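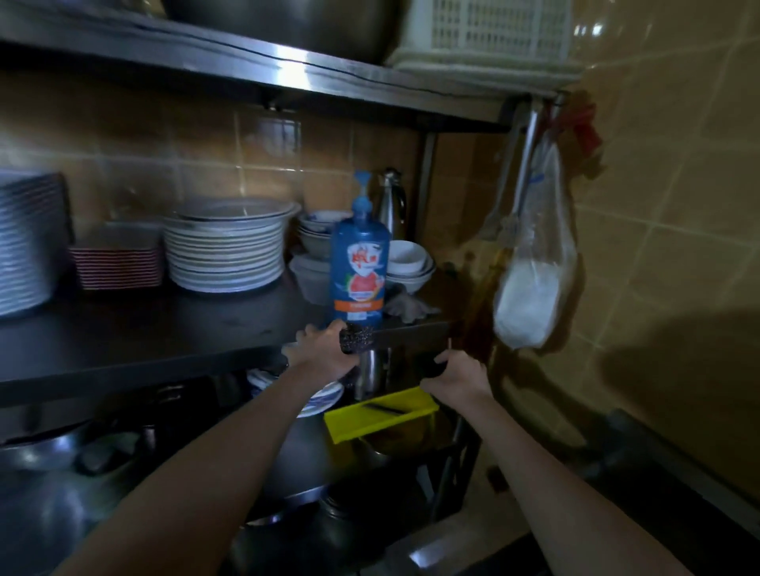
Do we really need an app to tell us the baby is asleep?

Every few weeks another parent asks us about smart baby monitors, and since March the question has mostly been about one of them, the Voltitz sock. It straps round a baby's foot, sends readings to your phone and costs 116 pounds before you add the monthly plan. The leaflet says it brings "total peace of mind". I have my doubts.

Teguh Teoh borrowed one for 24 nights when his daughter was nine weeks old. It went off most nights, nearly always when the sock had slipped. He and his wife slept worse than before, and by the end he was checking the phone more often than he was checking the cot.
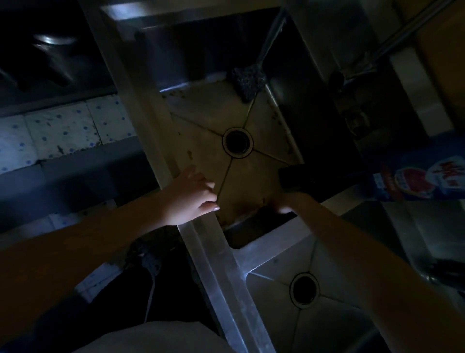
Photo: Ilse Declercq

The makers say more than 1,000 families have tried it and were pleased. Perhaps they were. But the leaflet doesn't say who asked them, or what they were asked, and the small print says the sock is not a medical device and should not be used as one. So what exactly is it for? If you are worried about your baby's breathing or colour, you need a doctor or an ambulance, and you need them whatever the phone says.

The dull advice still stands. Put babies down on their backs, on a firm flat mattress, with no pillows, bumpers or soft toys in the cot. Keep the room from getting too warm and keep it free of smoke. Have the cot in your own room for the first six months. Most of that costs very little, which may be why there are no leaflets about it at the Flenville baby fair.

A plain sound monitor is a different matter if your house is big or the walls are thick. Ilse has an old Fröhlich one she is happy to pass on - it crackles a bit, but you can hear a cry on it from the garden. Ask her at the Rosow group if you would like it.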